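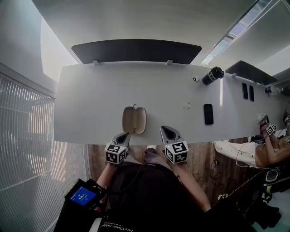

Apple case

An apple case is a small two-part case made in the outline of an apple cut down the middle. Shut, it presents a single rounded lobe with a stub of stem. Opened flat, it becomes two lobes side by side with the stem between them, and people who had taken it for a glasses case, a sewing kit or a lost earmuff generally concede the point. It belongs to the wider family of fruit-shaped containers, which also takes in the pear tin, the lemon purse and the regrettable banana guard.

Name

Catalogues list the object as an apple case, split-apple case, fruit clam or, in one Dadora price list, "core organizer", a term that did not catch on. Collectors in southern Ontario say "halves", always in the plural, even for one. The word "apple" refers to shape only. Few makers have attempted an apple colour with any conviction, and tan, cream and a brown described as "russet" account for most of the known output.

Construction

The two halves are formed separately and joined along a spine, normally by a zipper, a fabric hinge or, in cheaper versions, by optimism and a strip of glue. The stem serves as a pull tab on better examples. On others it is purely ornamental and is the first part to come off.

The curve of the lobes is the chief design problem. Most things that people want to put in a case are rectangular, and an apple has no corners. Conneely tried to get around this in its second series by squaring off the inside while leaving the outside round, which produced a case of respectable size that could hold a deck of cards and very little else. The third series went back to the round interior and advertised it as "generous".

Use on desks

The apple case was sold at first as a travel item, for jewellery, cords and pills. It has since settled on the desk, where it tends to be left open. Pimham, which made the case until it turned its attention to lunch bags, surveyed its customers and received 1,343 replies. Of these, 278 said they closed the case after use. The company printed the result in its trade circular without comment.

An open case takes up twice the space of a closed one, a fact raised regularly by people who share a desk with an owner. On a deep desk with a screen or panel along the back there is room for it in the middle, among the phone, the bottle and the other things that arrive on a desk and do not leave. On a narrow one it is usually moved to the windowsill, where tan examples fade to a colour the trade calls "natural".

Contents

No agreed contents exist. The Wudum leaflet suggests earrings, stamps or "treasured small items". Letters to the same firm mention paper clips, foreign coins, a spare hearing-aid battery, tea bags and, in one December letter, a second and smaller apple case, itself empty.

Collecting

Interest in apple cases as collectables is recent and mild. The only published guide, a stapled booklet by Gheorghița Bogdan, appeared on March 2, 2018, in a run of 200 copies. Bogdan sorts the cases by stem, dividing them into upright, leaning and missing, and the scheme is still followed by those who follow one. The chapter on leaves is short, since she had seen only 2 cases with a leaf and suspected both.

Prices remain low. A complete case with its stem will fetch a few dollars at a flea market, and a case without one can often be had free by anyone willing to carry it away. Pimham cases with the original swing tag are considered desirable. The tag reads "Open with care", although the booklet records no injuries.

See also

Pear tin
Pencil case
Lemon purse
Desk organizer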